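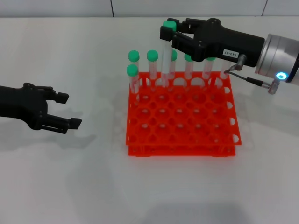 How long should a person keep a car that still starts every morning? Until the repair quote is bigger than the price the dealer offers for it, and I crossed that line in October without noticing.

The Catier is 16 years old. The quote was for two wheel bearings, a control arm and something behind the dashboard that the mechanic described with his hands. Radka Stojanovska, who sold my sister her wagon and has been circling me ever since, offered me a trade-in figure so small I asked her to repeat it. She repeated it. It had not grown.

So at 4 p.m. I was out in a Shawky, the small crossover everyone on Plostotska Street seems to have bought in the same gray. It's fine. The seats are good, the back window is a mail slot, and the heater controls live three menus deep in a touchscreen that chimes at you for looking at it. Also for not looking at it. I took it up the hill past the school and it changed gears the whole way like a man patting his pockets for keys.

Radka says they hold their value. I said so did mine, until today. She laughed, but she wrote something down.

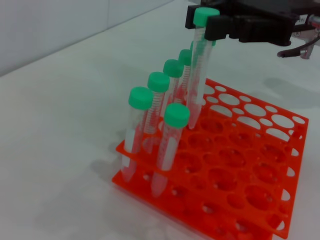
Green cap, orange rack.

Back home I did the sums on the back of the insurance renewal. The payment comes to 77 more a month than I spend now keeping the old one alive, and that's with the floor mats thrown in, which Radka presented as if they were coming out of her own pocket. The hybrid would be better on gas, but the wait is long and the only color left is a brown they call Dririsex. I would have to say that word to the insurance people.

Took the Catier out after supper to be fair to it. The left bearing hums at 50 and stops at 60, so for the sake of quiet I drove at 60. The radio came on by itself near the bridge – it does that now – and I let it play.

Told Radka I'd call her tomorrow. Parked on the slope, facing down, just in case.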